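Section 4. Care of Wooden Worktops

4.1 Before first use

The Bemby worktop is supplied sanded but without a finish. It must be oiled before it is put to use. Allow two days for the work, and keep the room well aired throughout.

1. Remove the transit film and lay the top flat on its frame. Do not tighten the fixing bolts yet.
2. Wipe the surface along the grain with a cloth wrung out in clean water. Leave to dry overnight.
3. Rub down lightly by hand with the 800 grit pad provided. Remove all dust.
4. Apply a thin coat of Farham oil with a lint-free cloth. Wait 60 minutes, then wipe off any surplus.
5. Repeat step 4 on the underside and on all edges.
6. Tighten the fixing bolts by hand, then by a quarter turn with the key.

CAUTION: Oily cloths may catch fire without warning. Lay them out flat to dry outdoors before disposal.

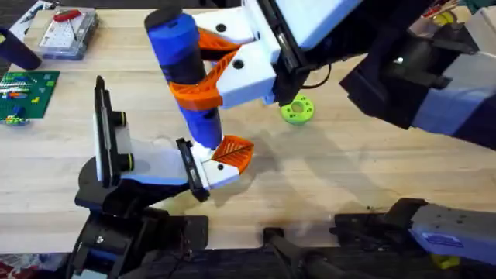
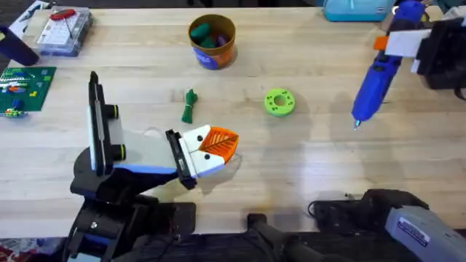 Light wooden worktops in use.

4.2 Routine care

Wipe the surface at the end of each working day. Spilt ink, glue or coffee should be dealt with at once. Small marks may be removed with the 800 grit pad — always along the grain — and the area oiled again.

NOTE: Tops supplied from the Skurnbridge store before August carry a factory wax. Oil will not soak into these until the wax has been removed (see Section 6).

4.3 Yearly care

Repeat steps 2 to 5 once a year. Loosen the fixing bolts before wetting the surface, so that the wood is free to move. Tops fitted to the Flores frame have slotted brackets and need not be loosened.

Issued February 2, 2024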